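Plistell Amateur Basketball Club
Minutes of the members' meeting, Thursday, 7 p.m., side room of the Lesano hall

The chair opened the meeting and welcomed the members. The minutes of the last meeting were read and accepted with one correction: the away game in Zundura was lost by 5 points, not won.

1. Money
The account stands at 2,792 after payment of the hall rent for spring. Two families have still not paid the fee. The secretary will write to them again, in a friendly way. One member asked if the fee can be paid in two parts. This was agreed.

2. Jerseys
The offer from Tomaszewski for new jerseys was discussed for a long time. The price is 57 for each set with printing, shorts included. Some members find it too high and would like to keep the old jerseys for one more season. Others said that the old sizes do not fit the juniors anymore.

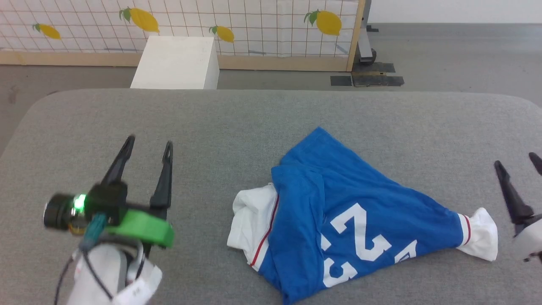 It was also asked if players may keep their number when they move up to the adult team. The meeting decided yes, if the number is free there. If two players want the same one, the player who is longer in the club has the first choice.

Vote on the offer: accepted, with 2 votes against. The order goes out after the sizes are collected.

3. Hall times
Lesano will close the hall for floor work in July. The juniors will train outdoors in this month if the weather allows it. For the adults there is no solution yet.

4. Other
The key for the ball closet is missing again. Whoever has it is asked to bring it to the next training.

The meeting was closed at 8:40 p.m.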